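Home | Fixtures | Squad | Tickets | Club Shop | Newsletter Archive

Before we all get carried away about the new pass rusher

By Tamara Sima

So Plondstead has its man. Brijesh Jaiswal signed on Saturday, the club put out a very excited statement, and by dinnertime people I normally trust were telling me the defensive line was fixed. I have been a season ticket holder long enough to have heard that sentence before. I would like to see him play a down first.

Let me be fair to him. He had 9 sacks last season for Tikberg, which is a good number in this league, and he got them while playing most snaps from the left side with his hand in the dirt. He is quick off the ball and he doesn't quit on plays. Nothing I say here is meant as a knock on his effort.

My trouble is with the number itself. I went back through the game reports, and 3 of those sacks came in one afternoon against Texier, who were down to their backup tackle and then lost the backup. Take that game out and you have a solid season from a solid end. The club's statement called him "a game-wrecker." He wrecked that one, sure.
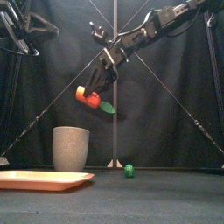
Then there is the run defense, which the statement skipped. Tikberg pulled him on short yardage for a good part of the year. Maybe they were saving his legs. Maybe they had a bigger body they liked better. Either way, we gave up more ground up the middle last season than anybody wants to remember, and a man who comes off the field on third and one does not help with that.

Carleen Maihi, our defensive coordinator, was asked about this at the supporters' evening. She said he would be "an every-down player in our system." I wrote that down and underlined it. We heard the same about the last two ends we brought in, and both were rotating by the fourth game.

Her system asks a lot of the ends, too. They have to hold the edge, read the tackle, and only then go get the quarterback. Jaiswal has spent his career being told to just go. He may pick it up. It is a lot to pick up between now and June, with a playbook half the returning starters were still getting wrong last fall.
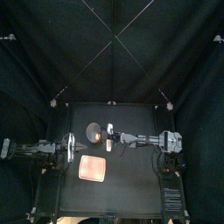
I also keep coming back to who lines up next to him. Sacks get written down under one name, but somebody has to push the pocket from the inside or the quarterback simply steps up and throws. At Tikberg he had Domnica Ardeleanu's old front, a well-drilled group that had been together for years. Here he gets a second-year nose tackle and whoever wins the job at three-technique. Ask me in midseason whether he is still beating people around the corner when nobody is squeezing from the middle.

The crowd for the last home game was 2,650, and I expect the opener will beat it, partly on the strength of this signing. Good. I like a loud stand. I just remember how quickly it goes quiet when Honetti start running the same off-tackle play over and over - and they will, because it worked both times last year.
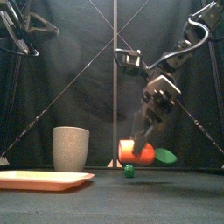
Ileana Voicu, who edits this newsletter, thinks I am being sour and has told me so. Her view is that any end who can make a tackle hold is worth having, and that our old group drew hardly a flag all season. I'll give her that one. Holding calls are worth real yards and they never show up next to a player's name.

What I want from the first few games is pretty modest. Keep him on the field for third and short and let us see. Move him to the right side now and then so the offense has to find him. And could the club please hold off on the posters until he has played somebody with two healthy tackles?

I'll be in my usual seat for the opener, and I'll be watching the edge on first down.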